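Section 5. Cushion work: arms, cables, grip

Read Section 4 first if the arms have not been homed since you last moved the robot. The Prenura build does not remember where it left its elbows, and it will find out using your furniture.

Before you start

You need the robot on its feet, a sofa, and one cushion you are not attached to. Leave the good ones in another room until October. Our test sofa came with the Zorkinholm workshop, and it has forgiven us for most things.

CAUTION: Keep the stop button in your hand. A stop button on the far side of the sofa is decoration.

5.1 Park the robot

1. Walk the robot up to the sofa, facing it square on, and stop short of the seat.
2. Check that both feet are flat on the carpet. If one is riding on a cable, lift the cable, then have a word with whoever left it there.
3. Lower both arms to the rest pose. Look at the head camera view. You want an arm on each side and a clear stretch of seat between them.
4. Follow each cable loop with your eyes from the upper arm down. It should have slack at every joint and touch nothing that turns.

NOTE: Arm shadows on pale upholstery used to confuse the Venter vision script. It once spent 142 seconds planning a grasp on the shadow of its own elbow. Update to build 483 or later.

5.2 Pick up the cushion

1. Set the cushion flat on the seat, midway between the arms.
2. Load the profile "soft_square". Do not load "soft_round", whatever the menu suggests.
3. Set the grip limit to 5. Higher settings work too, if you enjoy sewing.
4. Bring both grippers in from the sides until the fingers touch fabric, then close them together.
5. Raise the cushion just clear of the seat and hold.
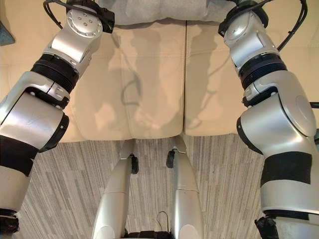
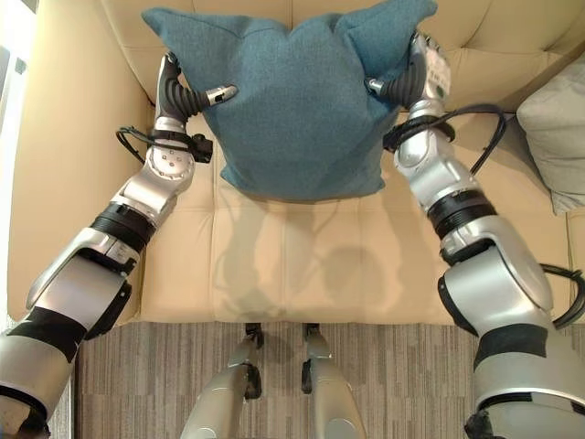

Fig. 5-1. Head camera views at the sofa: arms either side of the seat (first), teal cushion held in both grippers (second).

A little crumpling where the fabric is squeezed is fine. If the cushion folds in half, lower it and go back to step 3.

5.3 Put it down

1. Lower until the bottom edge meets the seat.
2. Open both grippers at once. Opening one first leaves the other holding a flag.
3. Back the arms out along the path they came in on.
4. Write the run number on the Studer log sheet. Ours stands at 3,084, including the ones we would like back.

CAUTION: Never reach between the arms to straighten a cushion while the motors are live. It can stay crooked.

If the left gripper is slow to release, see 6.2, Finger Tension.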